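Werkstatt Tralham, Prüfliste Roboterzelle „Urus“
Stand: März, ausgefüllt vor der Freigabe für den Abendbetrieb
Bewertung: i. O. / Mangel / vertagt

1. Standfuß und Verschraubung
i. O. Alle 16 Schrauben nachgezogen. Die Markierungen mit Lackstift sitzen jetzt auch auf den Schrauben und weniger auf den Fingern des Prüfers.

2. Not-Halt
i. O. Taster vom Bedienplatz aus erreichbar, Arm bleibt stehen. Der Haken für Jacken direkt darüber ist abmontiert. Er bleibt abmontiert.

3. Kabelführung
Mangel. Ein Kabelbinder scheuert am Schlauch. Das Klebeband daneben trägt die Aufschrift „provisorisch“ und ist älter als die Steuerung.

4. Arbeitsraum in der Simulation gegen Aufmaß in der Werkstatt
i. O. mit Kommentar. Tischhöhe im Modell 78 cm, nachgemessen 78 cm. Ich habe zweimal gemessen, weil ich es nicht glauben wollte.

5. Geschwindigkeitsgrenze
i. O. Im Einrichtbetrieb auf 21 Prozent begrenzt. Anträge auf „nur mal kurz 100“ bitte schriftlich, am besten in den Papierkorb.

6. Greifer
vertagt. Fingerpolster sind bei Bravier bestellt. Bis dahin kein Weichobst in echt, das Putzen der Führungen steht in keinem Verhältnis zum Erkenntnisgewinn.

7. Kollisionsprüfung in der Software
Mangel. Das Skript „Sandu“ hat 1.523 Bahnen gerechnet und alle für gut befunden. So viel Zufriedenheit macht mich misstrauisch. Bitte mit absichtlich verschobenem Korb wiederholen.

8. Greifen aus dem Korb, Simulation
i. O. Anfahrt von oben, Korbrand mit Sicherheitsabstand hinterlegt.

Obst im gelbgrünen Behälter, beide Ansichten aus der Simulation:

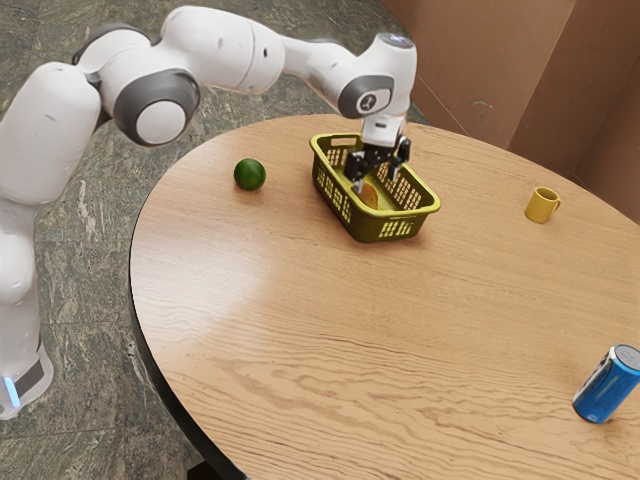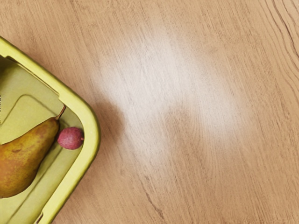

Kommentar zu 8: Der Sicherheitsabstand zum Rand gilt auch für Früchte, die in der Ecke liegen. Wer ihn verkleinert, damit die Quote schöner aussieht, trägt das bitte ins Logbuch ein, mit Kürzel. „Optimiert“ reicht als Begründung nicht.

9. Zutritt während der Fahrt
Mangel. Die gelbe Bodenlinie ist vorhanden und wird allgemein als Dekoration verstanden. Kette einhängen.

10. Getränke am Bedienplatz
Mangel, wie im Januar.

Ergebnis: Freigabe nur für Simulation und Einrichtbetrieb. Nachprüfung, sobald 3, 7 und 9 erledigt sind. Punkt 10 wird weitergeführt.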